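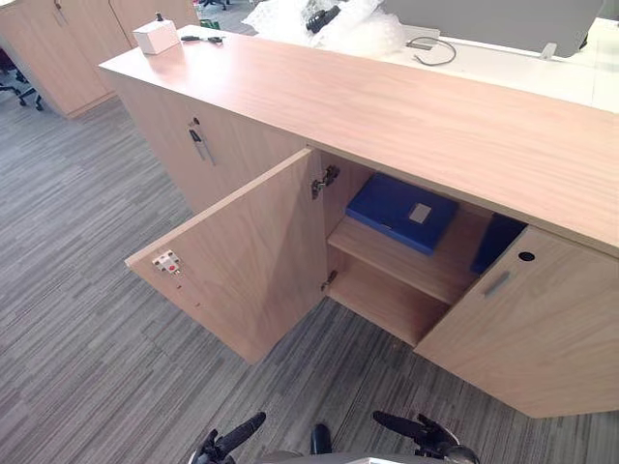 公司搬家后遗症:柜子到底归谁管

楼主 纸箱难民
从旧楼搬到 Brandmont 园区快两个月了,别的都习惯了,唯独储物柜没分明白。行政说“先到先得”,结果销售部一月份就先到了,而且得了个彻底。我现在的文件在脚边纸箱里,纸箱上还印着 Hiltano,搬家公司倒是服务周到,箱子都不回收。各位公司怎么分的?

2楼 na_不是钠
我们按工位编号分,一人一格,贴名字。缺点是离职的人名字还在,我隔壁那格至今属于一位前年就走了的同事,大家都不好意思动。

3楼 Tullon老员工
不同意贴名字。贴了就成了私产,里面放泡面、拖鞋、前任送的杯子。我们228个人的办公室,公共文件没地方放,私人拖鞋倒是都有编制。

4楼 邵素琴 Suqin Shao
做了多年行政,说句得罪人的:先到先得就是不想管。搬家前列张表,谁有多少东西写清楚,半天的事。事后再调,吵到年底。

5楼 纸箱难民
回4楼:表列过,共1,742行,发下来以后没人打开第二页。

6楼 走廊尽头
我们这边地毯和柜子都是新的。

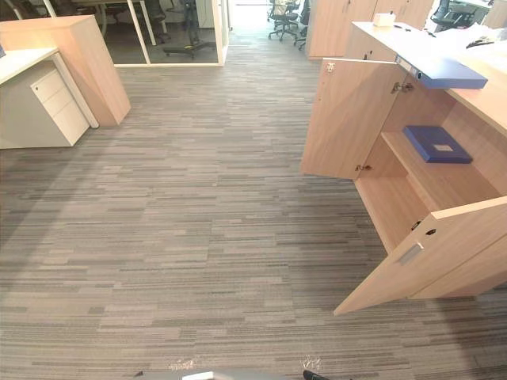

走廊这头的木纹柜,两扇门都开着

7楼 na_不是钠
这地毯花纹我看久了会晕,咖啡洒上去应该看不出来,选的人是懂办公室的。

8楼 Tullon老员工
楼上别歪楼。柜子我还是主张公用,钥匙放前台,借了登记。

9楼 纸箱难民
钥匙放前台?我们前台配了20把,现在剩2把,都打不开任何东西。

10楼 王南吉 Nam-gil Wang
全部电子化就不用柜子了。

11楼 邵素琴 Suqin Shao
回10楼:上一个这么说的领导,退休时拉走了几箱纸。

12楼 纸箱难民
刚收到邮件,下周开会讨论柜子分配,请各部门携带纸质材料。我去翻纸箱了。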